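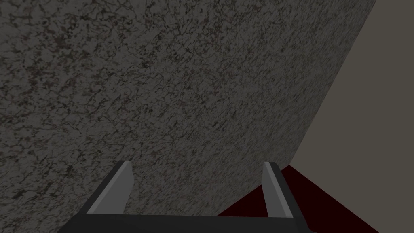
Section 5. Running the Bedroom Demonstration for Visitors

Thank you for putting the Skiltov simulator in front of your guests! This section takes you through the open-day session, the same one we run at Stornedon every December, and it assumes you have already finished the set-up in Section 4.

1. Start the simulator and load the scene called Fandetham. Give it a minute to settle before you let people crowd around the screen.

2. Choose the gripper view first. Visitors like to see the fingers up close, and it helps them understand how little the robot has to go on when it is facing a plain stretch of surface.

Note: If the picture moves in jerks, close your other programs and load the scene again.

3. Switch to the overhead view and let everyone have a good look at the room – the bed with the laptop on it, the low dresser with its blue top, the drawers in their different colors. 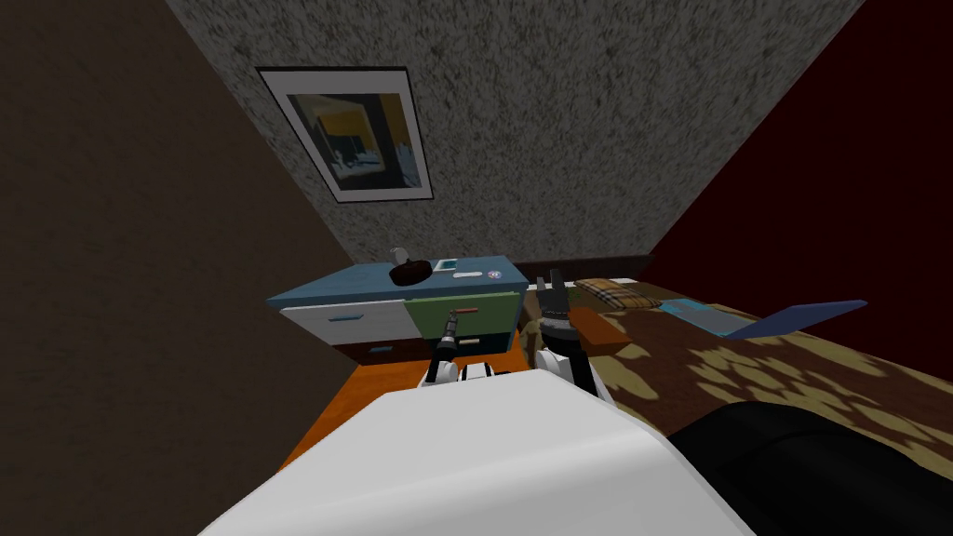

Ask your guests which drawer they would open first, and take your time over it, as children especially have strong opinions here. The reddish-brown handle on the olive-green drawer is a nice one to begin with.

4. Hand over the controls and set the arm speed to 12. Faster settings are fun, but beginners tend to overshoot the handle.

Caution: Do not change the scene while an arm is moving. Press Stop first.

5. Between groups, press Reset and go back to step 2. If you see error 613, restart the simulator before the next group comes in.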